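Kermont three-sided bench enclosure, with patterned table cover: long-term review 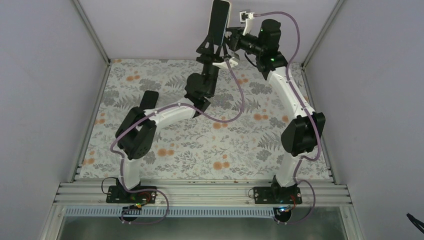
The enclosure with the floral cover fitted.

Verdict: a sound enclosure with a mediocre cover. Buy the first, think about the second.

The Kermont is a tabletop work surface closed on three sides and open at the front, sold as a flat pack through the Bollberg catalog. It is meant for bench work where small parts get away from you and side light is a nuisance. I bought mine in October to replace a Kuvurberg folding screen that had never stayed square. It has now logged 126 hours of use on my timesheet, mostly small electronics and some adhesive work.

Assembly

The panels arrive wrapped and the hardware is bagged by step. The instruction sheet is drawn clearly, with one error: steps four and five are reversed. If you tighten the rear corners before the front rail is seated, the rail will not drop into its slots and you will have to back everything off again. Leave all corner fasteners a half turn loose until the rail is in.

You need a hex key (supplied, soft, replace it) and a small square. I also used a torque driver, though the sheet gives no torque values. Hand tight plus a quarter turn has held. I rechecked the fasteners after the first month and two had moved slightly. They have not moved again.

Rigidity

The front rail is the best part of the design. A three-sided box is weak at the open side, and cheaper units rack when anything heavy is placed near the edge. I measured the diagonals on the day of assembly and again last week. The difference between them is still under 2 mm, good for a kit at this price. The side panels flex a little if pushed at the top, and much less lower down. Anyone planning to hang a lamp from a side panel should put it near the rear corner.

Weight on the rail is carried well. I have clamped a vise and a magnifier there together with no visible sag. Spread the load with a flat plate if your clamp has a small foot, or it will mark the finish.

The tabletop

Bare, the top is flat within what I can detect with a straightedge. The finish shows solvent marks and reflects overhead light badly, and most owners will want to cover it. Kermont supplies a plain sheet. I ordered the floral one from Makhubela instead, cut to the same rectangle.

The pattern has practical consequences. A floral print hides stains and small scuffs, and it breaks up glare. It also hides parts. A screw from a phone housing disappears against it, and I now keep a plain white tray on the surface for anything shorter than a fingernail. Large dark objects stand out well enough. For inspection photographs the print is a distraction, and I lay down a gray card.

Fit at the corners was poor. The cover is cut square and the inside corners of the enclosure are not perfectly square, so one edge lifted until I trimmed it. Double-sided tape along the rear edge has kept it down. Do not tape the full area; it traps air and you will see every bubble.

Cleaning

A damp cloth removes dust and flux residue. Isopropyl alcohol dulled a test patch on the offcut, so I would keep it off the print. Crumbs and clippings collect along the three inside edges. A soft paintbrush gets them out faster than a vacuum nozzle.

Cable routing

There are no grommets or pass-throughs, a strange omission. Everything has to enter over the front rail or over the top of a panel. Sleeving helps. Leave enough slack, and check that loops cannot drag across the work when something is lifted. Drilling the rear panel is possible but Bollberg confirmed that it voids the return period.

Light

With the ceiling fixture alone I read 900 lux at the center of the table and noticeably less in the rear corners. Adding a bar lamp above the open side brought the center reading to 1391 lux. The corners improved too, but there is still a soft shadow along the rear edge.

Good: front rail, flatness of the top, hardware quality.
Bad: step order in the instructions, no cable openings, cover not cut to fit.

Replacement panels are listed separately in the catalog. Replacement rails are not, and my question about them is still open.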